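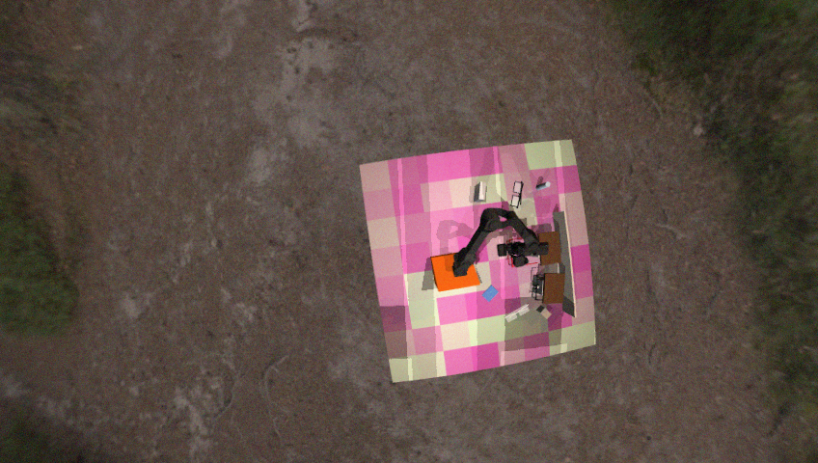
Caoimhe Flanagan asked me to come before eight in the morning, because after that hour the bakery gets loud and she cannot hear herself think. I came at seven. She was already sitting by the back door in Barnemmont with a bowl of coffee and a notebook full of numbers about flour.

She has made rye bread for 20 years, and for most of this time she made it for other people. Her own bakery, Terno, opened only when the owner of the old one retired and the building was for sale. "I did not dream of having a shop," she told me. "I wanted the oven. The shop was attached to it."

The oven is large and old, with a brick floor, and it takes a whole night to become properly hot. I asked if it is difficult to work with. She thought for a long time before answering.

"It is slow, and I am slow also, so we get along. In a modern oven you press a button and you have your temperature. With this one I must decide in the evening what I will need at four in the morning. If the weather changes in the night, I have the wrong oven and I must bake something different. People come in and ask why there is no rye today. I say, it rained."

Her starter has a name, Prirkia, which it received from the woman who gave it to her. Caoimhe does not know what the word means and she stopped asking. She feeds it two times a day, at six and at six, and when she goes to visit her sister she takes a jar of it with her in the car.

"The first year I was very strict," she said. "I measured the water temperature, I wrote everything. Then I had a fever for a week and my nephew fed it whenever he remembered. The bread was the same. Maybe a little better! So I became less strict, but I still write everything. I like to write."

She showed me the notebook. Every batch has a number, and the batch of that morning was 3437. Beside each number there are a few words: "sour, good," or "dense, my fault," or only "no." Beside 808 there is a long note that fills most of the page. I asked what happened with 808.

"This was the first time I used the flour from Quintana," she said. "It is a mill up the valley, two brothers. Their rye drinks much more water than what I had before. I made it with my usual recipe and I had something like a roof tile. I was so angry that I wrote them a letter. The older one drove here the next day and baked with me the whole night. He did not say many words. He put his hand in the dough and said, more. I put more water. He said, more. In the end it was like porridge and I was sure he was making fun of me."

It was, she said, the best bread she had made until then. She has bought only their flour since that night, even though the price went up over the years and another mill has offered her a cheaper one.

I wanted to know what she thinks about the new interest in this kind of bread. In the city one can now pay a lot of money for a dark, heavy loaf which my grandmother would have called ordinary. Caoimhe laughed at this, but she did not want to complain.

"It is good if people eat it. What I find strange is that they want it fresh. They come to the door and want it warm, and rye should not be eaten warm. It is like glue inside. You must wait one day, and two is better. I say this to everyone and I see in their face that they will eat it in the car."

For this reason she sells the rye of the day before, and keeps the new loaves on a shelf in the back under linen cloths. Some customers are disappointed by this. One man, she told me, turned around and left when he heard the word "yesterday," and came again the week after to ask if he could have the one from two days ago.

We had to stop for a short time when the first delivery went out. When she returned, she had cut some slices from a three-day-old loaf and put butter and salt on the table. The crumb was dark and a little wet, and it tasted of malt and, faintly, of apple. I ate four slices, which is perhaps not correct in an interview.

My last question was whether she is teaching someone. She has a helper on Sunday, a girl from the school who wants to earn money for a bicycle and who is, in her opinion, better with her hands than she was at the same age.

"She shapes a loaf in no time and it stands up straight. I said to her, who showed you this? She said, you did. I don't remember showing her." She closed the notebook and looked at the clock. "I will offer her a second day in July, when there is no school. She will say no, I think. She wants to swim."

The bakery closes when the shelf is empty, and on the day of my visit this was a little before noon.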